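Clamusia Community Help > Robots and Automation > Home and Shared Workshop Builds

Arm keeps failing on long thin items against the slanted side of the bin

Asked Sun 30 July - viewed 1,287 times

Hi all, and thank you in advance for reading, because I know I go on a bit. We have a secondhand KUKA arm bolted down at our shared workshop, and for most of this year I have been teaching it to pick odds and ends out of a gray bin and put them in a tray. I call the project Pilteser, for no good reason. The picking side runs on Drumivo with the stock grasp planner, and it does pretty well on chunky things. Blocks are fine, toys are fine, and the flashlight is fine now that I slowed the approach down.

My trouble is with anything long and skinny. The bin has a slanted panel inside, and things slide down it and settle in a line along its lower edge. Spoons, paintbrushes, anything with a shaft - they end up side by side and the planner picks a spot right where two of them meet. Then the fingers close on both, or on neither, and I get the "no object held" message and we go around again. 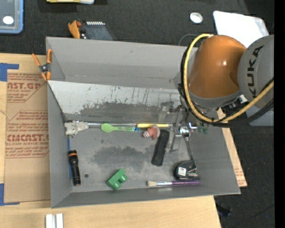 I've tried lowering the grip height by 5 mm, which made the fingers scrape. I've tried shaking up the order the items go in, and I've tried a brighter lamp, which I think made things worse. The panel is pretty scratched up and I wonder if the depth readings are getting confused by the shiny bits. I would rather not rebuild the bin if I can help it, as I spent most of January on getting the mount right. Has anyone been through this? Is it the bin, the lighting, or the planner?

2 answers

Answer 1 (accepted by the asker)

Oh, I feel for you, I lost a whole winter to this same problem! My guess is that you have two things going on at once, so try them one at a time or you'll never know which one helped.

First, the panel. A worn silvery surface throws light back in all directions, and the depth picture gets holes in it exactly where your skinny items are lying. Before you rebuild anything, take the bright lamp away and bounce a softer one off the ceiling or a sheet of white card. If you still see holes, cover the panel with something flat and dull. I used matte shelf liner, cut a little oversize and taped at the back, and it has held up nicely. Measure the panel height again afterward and update it in your bin model, or you will be back to scraping.

Second, the planner. In Drumivo the stock settings score a grasp mostly on how much surface sits between the fingers, and two handles lying next to each other look like one lovely wide handle. Go into the grasp settings and bring the maximum width down for a second pass, so it tries wide grasps first and narrow ones after. I'd also turn on the clearance check for both fingers. It will throw out a lot of grasps and you may feel it has gotten timid, but give it an evening.

One more thing, and forgive me if you know this already. If nothing passes the check, let the arm do a gentle nudge along the bottom of the slope with the fingers closed, go slow, and then take a new depth picture. Mine separates most pairs in a nudge or two. Please keep your hand near the stop button the first few times, and check that the hose and cables have enough slack at the far end of the nudge. I pulled a connector out on mine and it took me a weekend to find which one.

Comment from the asker: Thank you so much, this is more than I hoped for. The softer lamp alone filled in most of the holes. Shelf liner is next, and I'll try the nudge once I've had a good look at my cable run.

Answer 2

Just get a suction cup. I have the Coelho one and did 1,000 picks with it before I had to change the cup. Doesn't do paintbrushes though, the bristle end leaks air, and spoons depend on the spoon.

Comment from the asker: Thanks! I may come back to this if the fingers drive me up the wall.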